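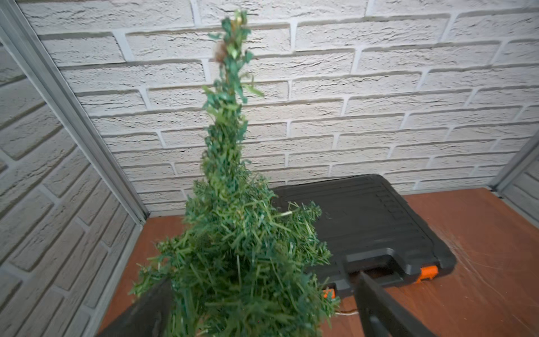
Soft-outline grasping is a method in robotics research for picking up things whose visible shape says very little about where they can be held, such as brushes, feather dusters, bundles of wire and, most often, artificial plants. It was worked out in the Pronska project at the Flornwood laboratory, and it grew out of a fairly homely problem, namely that a robot looking at a bushy object tends to aim for the middle of everything it sees, leaves and all. A plastic plant shaped like a slender cypress makes a very good test of this, with its dense, bristling lower half and a wispy spire on top, and the two fingers have to close low down on foliage so thick that whatever base it has stays out of sight. The method asks the robot to guess at a firm core inside the fuzzy outline and to keep that guess up to date as the fingers come closer.

Background

Earlier grasp planners were mostly trained on boxes, bottles and tools, and they did splendidly with those (as they still do). Foliage gave them a good deal more trouble. Loose strands were taken for solid edges, and thin tips often dropped out of the depth readings altogether, so a tall plant could look a great deal shorter to the robot than it really was.

Method

A camera carried at the wrist supplies the only view. From each new picture the planner, which is called Perron, draws up a map of how likely each patch is to give way when touched, and then it looks for a narrow upright region where the patches on both sides seem to lean on the same support. The fingers close in 2 stages, a light touch first and then a full squeeze once the pressure on both sides has evened out.

Results

The published trials covered 9 artificial plants and 505 grasps. Tall, thin plants were held more dependably than low, round ones, and most of the misses came from stems that bent away during the light touch. The training set was kept small on purpose, with 40 demonstrations for each plant. A later version, Wundorano, added a short lift and a pause before carrying, so that a swaying top had time to settle down.

See also

Grasp planning
Wrist-mounted camera
Deformable object handling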